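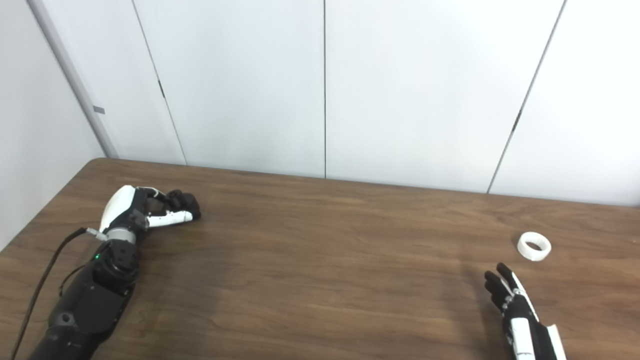 August, bench notes, Skedine build

Both arms are talking to the same controller at last and I'm so pleased I skipped lunch! Logged 101 reach tries on the ring before the supply got warm and I shut it down. The left hand stays parked in a loose fist for now, green light on at the wrist and its black cable trailing off over the table, while the right one does all the reaching with its fingers out toward the white ring. Still need a clip for that cable.

Settings that felt good: speed limit 700, ramp 2, wrist filter off. Going up to 4,000 on the finger loop made the knuckles buzz (fun noise, bad idea).

The Weerasinghe grip script loads fine but wants the thumb offset flipped on the right side. Fixed in my copy, not pushed yet. If you pull from the Brernport folder before I do that, change the sign by hand.

Next: close on the ring slowly, low force, then try the handoff to the left. Terncombe spare servos are in the gray drawer, second one down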